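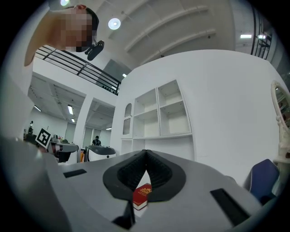
The gripper with its fingertips together and the red book just beyond them.

Anyone who has stopped by the Harenham project lately will know that Maureen Penrose and Declan Bunting have been thinking about books, and for a good deal longer than either of them planned. A book is an awkward thing to teach a robot to pick up. It lies flat, the cover wants to slide away from the pages, and a grip that suits a paperback can be all wrong for a stiff cover.

Their method is to have people do the job first, with a gripper they carry by hand, and to train the policy on what its camera saw. By the end of May they had 716 demonstrations. The part that pleased everyone (Maureen most of all, I think) came when they added 39 more in which the person fumbled the first grasp and then recovered. With those mixed in, the arm managed 30 clean pickups before its first drop - the older policy had never gotten past 10.

Wayne Tapley would like me to say that these were all hardcover books on a flat table, and that shelves are another matter. He is quite right, and shelves are what Declan is working on now, with a good deal of coffee.
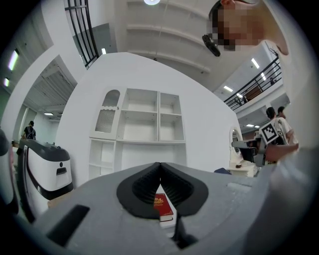
Does the robot need to be shown every new book before it can pick it up?
Most of the time it copes with a book it has never met, as long as the size is close to the ones in training. Very thin books still give it trouble, and Maureen is collecting more demonstrations with those.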